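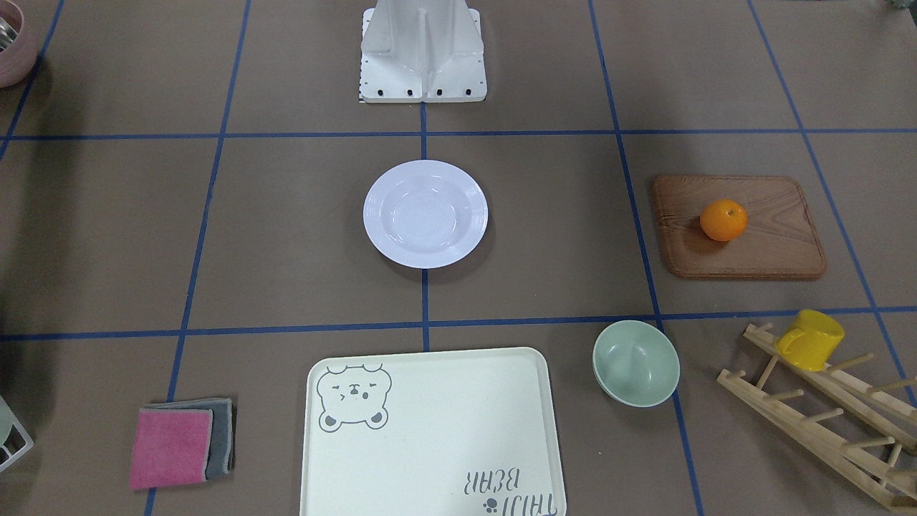 Teller, Brettchen mit Orange, Bärentablett: der Übungstisch mit seinen blauen Klebestreifen

Am Mittwoch war ich beim offenen Nachmittag von Hetitz, und eigentlich wollte ich nur wegen der Roboter hin. Nach Hause gekommen bin ich mit lauter Ideen für meine Küche! Die Vorführung dreht sich nämlich ums Aufräumen: Teller, Tassen, Schüsseln, Tücher, alles Sachen, die bei mir auch ständig im Weg stehen.

Tipp 1: Felder kleben. Der ganze Tisch ist mit blauem Klebeband in Felder geteilt. Das habe ich gleich am Abend in der Geschirrschublade nachgemacht, mit Malerkrepp von der Rolle - links Deckel, rechts Dosen, hinten das Zeug für den Grill. Krepp geht auch nach Wochen wieder ab, normales Paketband bitte nicht nehmen (ich habe damit mal eine Regalplatte ruiniert).

Tipp 2: Packpapier auf den Tisch. Braunes Papier über die Arbeitsfläche, an den Kanten festkleben, fertig. Ich mache das jetzt beim Basteln und beim Marmeladekochen. Meine Rolle wiegt 800 Gramm und hält ewig. Wer es ordentlich mag, streicht die Bahn vorher mit dem Handrücken glatt.
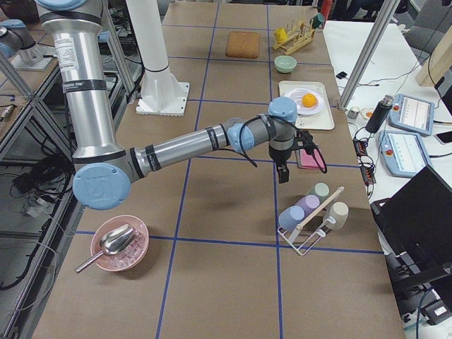

Der Greifer über der rosa Unterlage, davor die Tassen in Pastell

Tipp 3: Ein Tablett für alles, was zusammengehört. Teller samt Orange drauf, und man trägt nur einmal. Bei mir steht jetzt morgens eins mit Müslischale, Löffel und Kaffeebecher bereit.

Tipp 4: Tassen an den Ständer. Ich habe jahrelang gestapelt und mich über abgeschlagene Ränder geärgert. Ein kleiner Drahtständer kostet nicht viel und passt neben die Spüle. Bei Wenis gibt es welche, ich habe mir 2 geholt.

Tipp 5: Schaufel in der Schüssel lassen. In der rosa Schüssel mit den Perlen lag eine Metallschaufel, und genau so mache ich es nun mit Reis und Linsen. 300 Gramm Linsen sind bei meiner Schaufel vier gestrichene Portionen.

Der Kaffee dort war übrigens dünn, der Streuselkuchen sehr gut. Im Herbst soll es noch einen Nachmittag geben, dann mit Wäschefalten - da bin ich dabei, meine Spannbettlaken warten schon!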